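25 January 2026

Back from the packing unit at Wornon and my shoulders are telling me all about it. I'd said yes to a day of weighing and bagging back in the autumn, when it sounded like a sit-down sort of job (it is very much a stand-up sort of job), and I nearly cried off this morning when I saw the frost on the car. Glad I didn't though. The heater was on, somebody had left half a lemon drizzle by the kettle, and I had the green table more or less to myself until lunch.

The work itself is simple enough. Bag out of the crate, onto the scale, look at the number, write it on the sheet, off it goes to the belt. The first one I wrote down was 685 grams and the next was 263, so there's no rhythm to it at all, you can't guess by the feel of them. I tried! I thought I was getting quite good at it and then I was out by 142 on one and gave up the guessing game for good.

What I hadn't reckoned on was the plastic. It gets everywhere. It slides off the pile, it creeps over the side of the crate, it sticks to your sleeve and then to your other sleeve, and it crackles so loudly that I missed two whole songs on the radio. Every bag has to be sort of patted down before you can trust the reading, or a corner rests on the table and you're weighing only part of it. I did a good few again for that reason, grumbling.
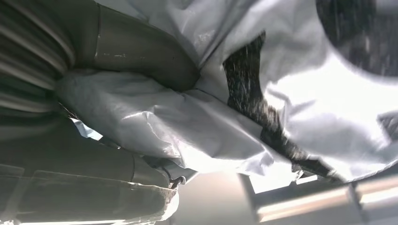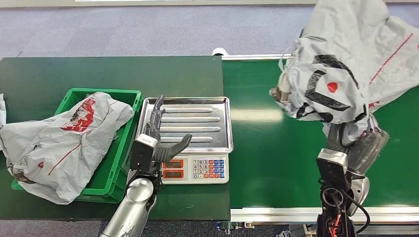 *Crumpled plastic, and plenty of it – Wornon, the weighing day*

I do like that scale, mind you. Little red numbers, small square buttons, and the steel tray with the ridges on it, which I wiped down at every tea break whether it wanted it or not. Ours at home is the old Tarberg with the cracked dish and it has never once given me the same answer twice. I looked up what a proper one costs when I got in and shut the laptop again quickly. Maybe for my birthday in May.

Lunch was a cheese roll from Benavides, eaten in the car with the engine running. They've put the rolls up again but they still do the good pickle. Rang the garage in Clidden while I was sat there and the tyre won't be in until next week, so I'm to go on driving at a crawl round the bends.

The afternoon dragged a bit. My handwriting on the sheet went from neat to dreadful, and there's one line where I can't tell if I put a 1 or a 7, so I've left a question mark and an apology beside it. Swept up before I left. Found a scrap of plastic in my hood when I got home, and another in my sock – how?

Bath now, and then beans on toast. Must remember to take the thick socks next time, and my own mug.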